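Workshop notebook, September, a bit after two in the afternoon

Parts for Orkar again, and I'm afraid I've let this entry run on, but I want it all down before I forget which pile is which. The piece is for solo viola and strings, and the full score came back from Verkbridge with the changes I'd been half expecting: the second cadenza is shorter, and the long held chord under it now lasts 49 bars. Lovely to listen to, I'm sure, but a proper headache for whoever has to turn the page in the middle of it!

I've moved the turn in the cello part to just after bar 120, where there's a decent rest, and that seems kinder all round. The violas are still awkward. They divide in four for the slow section and I can't make it readable on two staves, so I'm going to try separate sheets for the inner desks and see if anybody grumbles.
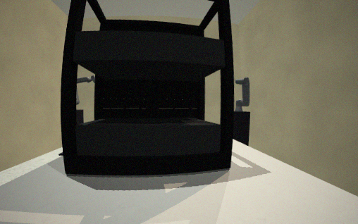

Entry by Shaohua Ding, parts and copying

Carried on after tea. Flurine played through the solo line for me at the keyboard, bless her, and we found a missing natural in the run before the mutes go on. It's wrong in the score as well, so I've written to Su to ask which she wants (I would put my money on the natural, but it's her piece and she does like a surprise).

The double bass part has cues from the first violins in the wrong octave. Easily mended, just fiddly. I've also made the rehearsal letters bigger, as the old ones vanished altogether in dim light at the last reading.

Paper: we have roughly 40 sheets of the heavy cream left, enough for the solo part and the principals if I don't spoil any. Everyone else will have to make do with the white for now.

Still to do: harmonics in the second violins, bowings from the leader, and the mute markings once Su writes back.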